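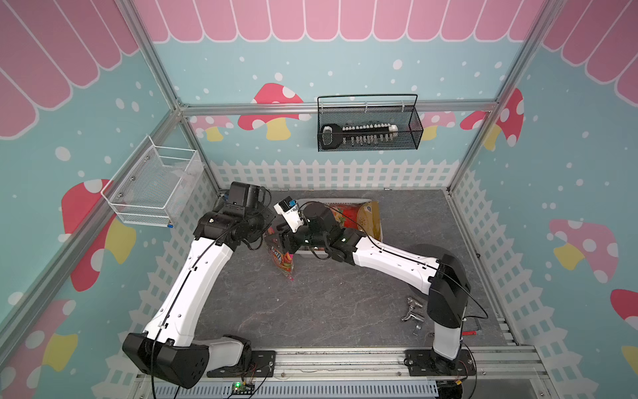
4.2 Small bags in a shared tray

Snack storage gets little attention in the household literature, which prefers plates. Plates stack. A half-size bag of chewy candy does nothing of the kind, and most advice on the matter assumes a jar and a person with principles. We follow Ng's distinction between goods that hold a shape and goods that merely have one on Tuesday.

Our sorting rule has two parts. Candy goes in the tray. Anything with a metal edge goes somewhere else, preferably before it meets the candy. 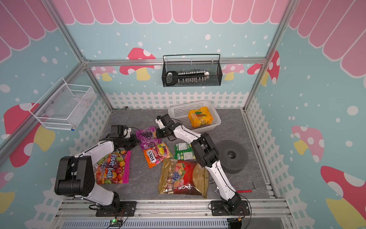 The rule is easy to state and surprisingly easy to argue over. Of the 11 people asked to apply it, 5 wanted a separate place for foil, on the grounds that foil is noisy. Chih-ming Ng proposed ranking bags by volume of rustle, and the proposal was noted.
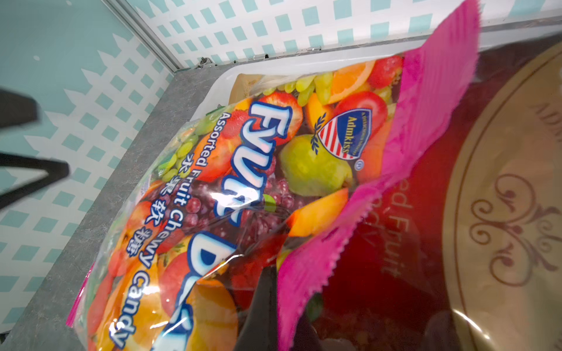

Labels were meant to settle such disputes. A shopper facing the shelf reads the big word first and the small print never, so we coded only the largest word on each front. With "Fruit" in white letters outlined in blue, glare had washed out part of the word, and the coder fell back on the grapes, the pear and the strawberry. The pictures did the work of the type, as the Rilent guidelines for pantry inventories more or less concede in a footnote.

Backs are duller and more useful. Coders took 40 seconds to find the ingredients on a crumpled bag and 2 to find the barcode.

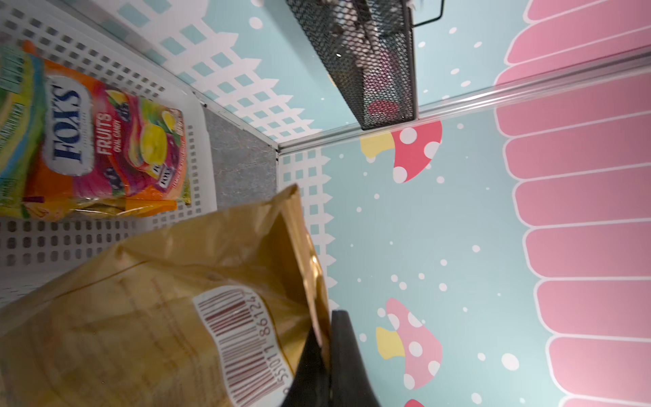 Figure 4. Foil bag, barcode side; fruit candy in the white basket behind.

Crumpling was scored separately, using the Grullico scale (Section 4.3).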